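Against the two-tier dish rack (and some other things I have tried to like)

I have owned five dish racks in my adult life, and I have been disappointed by four of them. The fifth is on the counter now and I'm withholding judgment until November, because I have been fooled before, most recently by a thing called the Valville.

Some background for anybody who didn't read the sponge post. My apartment has no dishwasher. It has a place where a dishwasher used to be, which the landlord filled with a cabinet whose door doesn't close, and when I asked about it I was told that the plumbing was "under review." It has been under review for 3 years. So I wash by hand, twice a day, and I have opinions about it that I didn't ask to have.

The Valville was a two-tier rack, stainless, with a hanging basket for cutlery and a hook on one side for a cutting board. It had 2361 reviews when I bought it, and nearly all of them said some version of "life changing." I have started to distrust that phrase. A rack holds wet plates. If your life was changed by one I would like to know what was going on before.

What the reviews don't mention is that water falls down. The plates go on top and the glasses go below, and the plates then drip, for an hour, onto glasses you have just rinsed. You can put the glasses on top instead, but then the plates don't fit underneath unless they are salad plates, and I don't eat off salad plates. I emailed the company to ask which way around they meant it to be used and got back a coupon.

My sister-in-law, Keerthana Reddy, has the same rack and loves it. I asked her about the dripping and she said she dries everything with a towel right away. Then what's the rack for? She said it looks tidy. We left it there, since we had a long car ride ahead of us.

Before the Valville there was a bamboo one that folded flat. I'll be brief about bamboo. It's a lovely material until about the second month, when the slots get a gray fur in them that you can scrub off but which comes back by the weekend. The website said to oil it. I am not going to oil a dish rack. I oil one cutting board, twice a year, and I resent that.

Before that there was one of those silicone mats, and before that a wire rack coated in white plastic that rusted at the feet and left four orange circles on the counter. I mention the circles because they're still there. If you have a trick for rust on cheap laminate that isn't baking soda, write to me. I've done baking soda. I've done lemon. A reader told me to try ketchup and I did, at eleven at night, feeling like an idiot, and now I have four slightly paler orange circles.

So now I'm on a clear plastic one. One tier, no basket, no hook. I bought it at Gudeta, the housewares place behind the post office, where they let you pick things up and bend them before you pay. I had avoided clear plastic for years on the theory that it would look like something from a dorm room. And it does, a little. But there's a good case for it, which is that you can see the gunk. With metal and bamboo you don't find out about the gunk until you turn the thing over. With a clear rack it's right in front of you and you feel bad enough to deal with it.

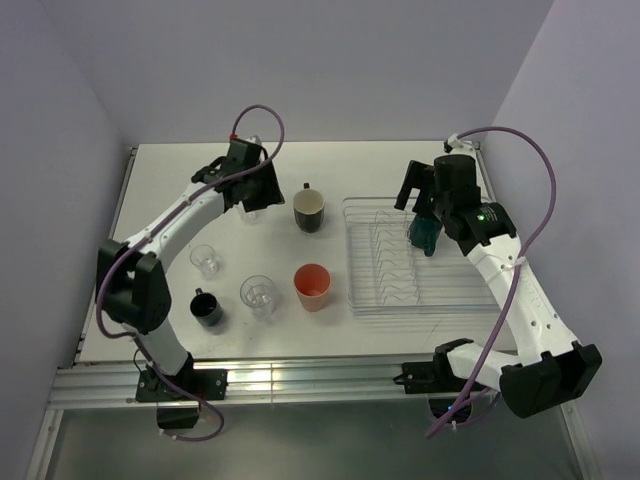

I can hear the objection, because Leonie Fuchs already made it in the comments last time: clear plastic goes cloudy. Yes. Everything I own goes cloudy. Our water is hard enough that the kettle sounds like a maraca. I give the rack a soak in vinegar on Friday, when I do the kettle anyway, and so far it comes out fine. If it's fogged over by November I'll say so and Leonie can have her victory.

The part that I've changed my mind about is cups.

For most of my life I put cups in a rack upside down, flat on the rim, because that's how my mother did it and how every picture on every box shows it. The trouble is that a cup sitting flat on its rim on a flat surface doesn't dry. It makes a little sealed room for itself. You pick it up in the morning and there's a ring of water on the rack and fog inside the cup, and it smells faintly like a pond. Plastic cups are the worst for this. Glass at least holds some warmth from the wash water and steams itself off a bit, but a plastic cup goes cold in a minute and just sits there sweating.

And I have mostly plastic cups, for reasons of a nephew. We have the small clear ones, which are supposedly unbreakable (two of them have broken), and the bigger colored ones that came in a set, and those are the ones everyone fights over. I'd happily get rid of the small clear ones. You can't see them. I have knocked more of those off the counter than every other cup I own put together, simply from not knowing they were there. A cup ought to be visible. I don't think that's asking for much.

Anyway, tilt. That's the whole discovery. If the rim is propped up on one side, even by the width of a pencil, air gets in and the cup is dry by bedtime. Some racks have pegs or a bar for this. Mine has a raised edge along the back, and if I lean the cups against it, rim down, at a slant, they dry. I tested this against flat cups over a week of evenings, same cups, same water, and it wasn't close. I was annoyed, to be frank, at how much better it was, after all those years of pond smell.

Farah Jugah, who used to live across the hall and has worked in two restaurants, says this is obvious and that every dishwashing station on earth uses a grid for exactly that reason. Fine. It wasn't obvious to my mother or to whoever draws the pictures on the boxes.

Which brings me to order. There's a school of thought, and I've read far too much of it, that says you load a rack back to front: cups along the back, then bowls, then plates, with cutlery last. There's another that says plates first because they're the heaviest and will slide if you put them in late. The Dandgate people (they make the drying towels, and they have a newsletter, and I don't remember signing up for it) say to load in the order you wash, which is glasses first, greasy things last, and let the rack sort itself out.

I tried all of them. I don't think it matters nearly as much as anyone says, with one exception: cups at the back. If they're in front, you have to reach over them with a heavy plate in a wet hand, and sooner or later an elbow gets one. If they're in back, you do have to reach a bit to place them, but you're reaching with a cup, and a cup weighs nothing. Everything after that is taste. I put bowls on the left because I'm right-handed and I like to be able to dump them in fast.

I don't accept the thing about leaving "breathing room" between every item. The newsletter wanted an inch. My rack isn't wide enough for an inch. My kitchen isn't wide enough for an inch. If I left an inch I'd have to do the dishes in shifts, and I already do them twice. A finger's width for plates is plenty, and bowls can overlap as long as they're leaning on each other's backs and not nested.

I also don't accept drying towels as a category. Thirumalai Kurian gave me a pair of the Dandgate ones for my birthday, and they're handsome, and they push water around the plate. An old T-shirt does better. I cut one up in the spring and got eight good squares out of it, and they've gone through the wash every week since then without falling apart. Sorry, Thirumalai. I use yours for bread.

A few people asked what I paid, so: the Valville was $29 with the coupon I hadn't earned yet, so more than that. The clear one was less than half. There's also a brand called Custard that has been following me all over the internet with a rack made of some kind of stone that "drinks" the water, and I'll admit I looked at it for longer than I should have. It's a slab. You put your cups on the slab. The reviews are glowing, naturally, and a fair number of them seem to have been written on the day it arrived. I would like to hear from a person who's had one for a year and has hard water, and I'd like them to tell me what color it is now.

Pui-shan Mak says I should stop reading reviews altogether and just buy the second cheapest of everything. She's done it for years and her kitchen is nicer than mine. I've considered it. The clear rack was in fact the second cheapest at Gudeta, though I didn't know that at the time, and I'd appreciate it if no one told her.

I'll do the kettle next, probably. There are people out there descaling with citric acid tablets that cost as much as the kettle did, and I've been sent a box of them.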